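Ticket: Gripper width reads wrong or drops out on shiny objects
Project: Penner (demo processing pipeline)
Opened by: Océane Fortin
Assigned to: Tyson Turcotte
Status: Resolved, one follow-up open

Océane Fortin, 9:12 am

Good morning all, and sorry in advance for the long message, I would sooner give you too much than too little. I ran the new batch of hand-held gripper demos through Penner last night (1,000 episodes, the tabletop bottle and cup set) and only 943 made it out the other end. The rest were thrown away at the width step with this:

width_estimator: marker pair incomplete for 5 consecutive frames, episode rejected

I know we always lose a few, and I wouldn't have bothered anyone over a handful, but the earlier batch went through the very same settings without a single rejection. I opened a good many of the rejected ones by hand and they look perfectly fine to me. The fingers close, the object stays put, the markers are right there. Most of the ones I looked at were metal bottles, which made me wonder about glare, but I may be seeing patterns where there aren't any. I've already tried restarting the worker, clearing the cache and rerunning a small slice. Same rejections, same frames.

Tyson Turcotte, 9:40 am

Hi Océane, no need to apologize, this is exactly the sort of message I like to get with my coffee. Could you send me one frame from a rejected episode, at full resolution and before the undistort step? Also, which calibration file is the job picking up? It should print the name near the top of the log, right after it loads the Sonia config.

Océane Fortin, 10:05 am

Frame attached. The log says it loaded "girneck_default" for calibration, and I'm afraid I don't know whether that's good news or bad news. The detector found the left marker in this one and gave up on the right.
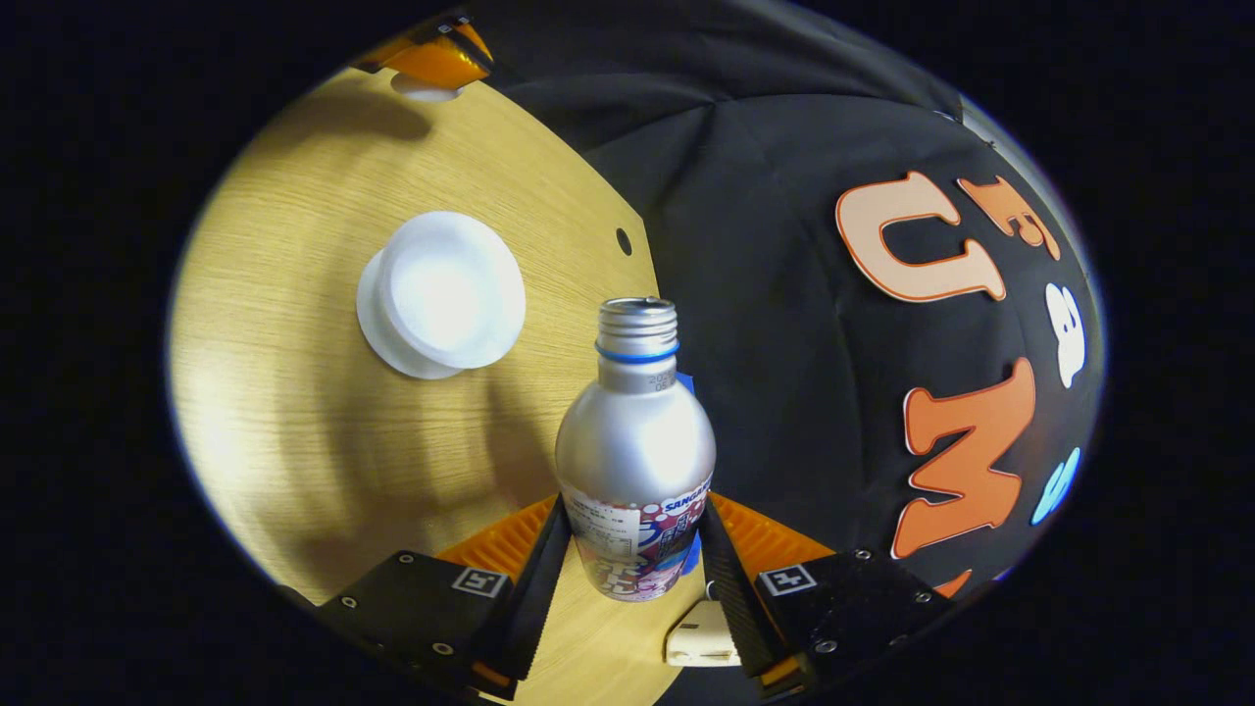
Attachment 1: raw fisheye frame, rejected episode. Fingers on the SANGARIA bottle, one marker on each mounting plate.

Tyson Turcotte, 10:48 am

Thank you, that was a big help. Both markers are in view, so I stopped worrying about occlusion pretty quickly and went looking at what we do to the picture before the detector gets it.

I started with your glare idea, because it was a sensible one. I turned the exposure down in software and ran the frame again, then masked off the bottle entirely and ran it once more. No change either time, left marker found, right marker missing. So I'm letting the bottle off the hook.

Then I skipped the undistort step and gave the detector the raw frame. It found both markers on the first try! That points at calibration, and "girneck_default" is the old lens profile. It has a smaller image circle, and when we undistort with it the lower part of the view gets stretched and then cropped. The crop runs right through the right-hand marker. Joanne, weren't we supposed to have retired that file?

Joanne Furnival, 11:20 am

We were, and I'm the one who was supposed to do it, so please send your grumbles my way. The profile for the current lens is called "endia_wide" and it's been in the repo since March. What I missed is that the Sonia config falls back to the default whenever the lens field is blank, and it does so without so much as a warning. Océane, could you check whether your batch has the lens field filled in?

Océane Fortin, 11:31 am

It's blank for all of the rejected ones! The others have it. I think the blank ones came from the second recording laptop, which I set up myself from the old template. Well, that explains my evening.

Tyson Turcotte, 1:15 pm

Easy mistake, I've used that template myself. To fix the batch:

Open the episode list and filter for a blank lens field.
Set lens to endia_wide for everything the filter turns up.
Delete the cached undistorted frames for those episodes. Please don't skip this one, the worker will happily reuse the old ones.
Rerun from the undistort step with the --only-rejected flag.

I tried it on your attached episode and the width came out at 68 mm through the hold, with both markers found in every frame.

Océane Fortin, 3:02 pm

Rerun finished, it took about an hour. All 1,000 episodes are through, and the width curves I spot-checked are nice and smooth. Thank you both so much. I've fixed the template on the second laptop too.

Joanne Furnival, 3:25 pm

Lovely. I've put up a change that makes a blank lens field a hard error, and Corentin Baudry is reviewing it. Removing girneck_default will have to wait until Josée Després confirms that none of her older replay jobs still call for it. Marking this one resolved and leaving the removal open as a follow-up under my name.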